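Selling Clothes Online, Evening Course
Handout for Session 4: Sizes, size charts and the returns pile
Severin Schwaiger

Welcome back, and thank you for all the homework, which I have read on trains and in one very long queue at the post office. Several of you asked whether we could slow down a bit on sizes, and I'm glad you did, as I could happily talk about sizes until they lock the building. Please bring a tape measure and one garment you know well (a jumper or a hooded top is ideal). If it has gone baggy at the elbows, so much the better!

Where we left off

Last time we looked at the names of things, and how one shop's sweatshirt is another shop's crew neck. Sizes are the same muddle, only with letters. Take a plain Medium. At Skinitz, who make most of the club tops we've been using in class, a Medium is cut close and rather long. At Bendow it is wide in the body and short in the arm. Both firms are quite within their rights, and there is no law of nature that says what a Medium ought to be, but your customer has only the one body and would like to know.

Body measurements and garment measurements

If you take one thing home tonight, let it be this. A body chart tells the customer which person the garment is meant for. A garment chart tells them how big the garment is when you lay it on the table. A good many shops print the numbers with no word as to which kind they are, and then people measure round their own chest, find a number that matches, and order a top with no room in it at all.

The difference between the two is called ease. A T-shirt may have very little of it. A hooded top that somebody wants to wear over a shirt needs a good deal more, and a child's training top more again, as children are forever reaching for things.

How to measure a top

Do up any zips and lay the garment face down, smoothed out but never stretched.
Chest: straight across, a thumb's width below the armholes, then doubled.
Length: from the highest point of the shoulder, beside the neck seam, to the hem.
Sleeve: from the shoulder seam to the end of the cuff. On a raglan sleeve there is no shoulder seam to start from, so begin at the middle of the back of the neck, and say so in the chart.
Hem: across the bottom, relaxed. Ribbed hems pull in, and it is kind to mention it.

Write everything in centimetres first. You can add inches afterwards, but please work them out from the centimetres and don't measure twice, or you'll end up with two charts that quietly disagree.

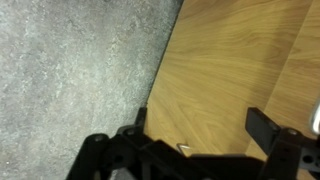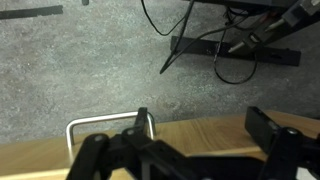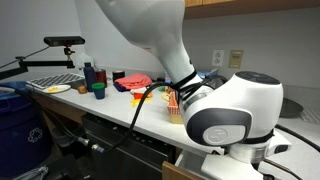
In order: wooden board against the speckled floor; black gripper; white arm over the countertop.

A worked case: Plurgate

Plurgate is the little shop I used to help with, selling school and club wear, and they have kindly let me pass round their figures. In one season they sent out 615 hooded tops. Of those, 60 came back as the wrong size, and when we sat down with the returns slips (tea was needed) we found that 30 of them were the same complaint: the youth Large was smaller than the adult Small, and parents had expected the two to follow on from each other.

The answer was dull and it cost nothing. We put youth and adult sizes in one table, one under the other, all with garment measurements, and wrote a sentence at the top saying that the two ranges are cut differently. We also changed the option list so that the word Youth or Adult came first, ahead of the colour. Until then it had sat at the very end, and on a phone it simply dropped off the edge.

Have a look through the slips yourselves and see whether you would have grouped them as I did. I put "arms too long" under sizing, but you could argue it belongs with fit, and I half agree with you.

Words about fit

Obi, the model top we pass round every week, has been called slim, regular, relaxed and "roomy" by four different people in this class. I don't mind which word you choose, so long as you choose it once and use it the same way all through the shop. Keep a short list by your desk. And go gently with "true to size", please. True to whose?

For next time

Measure your own garment in the way set out above and write a small chart for it, with a line at the top saying which kind of chart it is.
Find two shops selling a similar top and compare their charts with yours.
Write one sentence about fit, in plain words, for someone buying a present for a nephew they haven't seen since December.

We'll start with your charts and go on to colour names, so do bring anything you own that was sold to you as "heather".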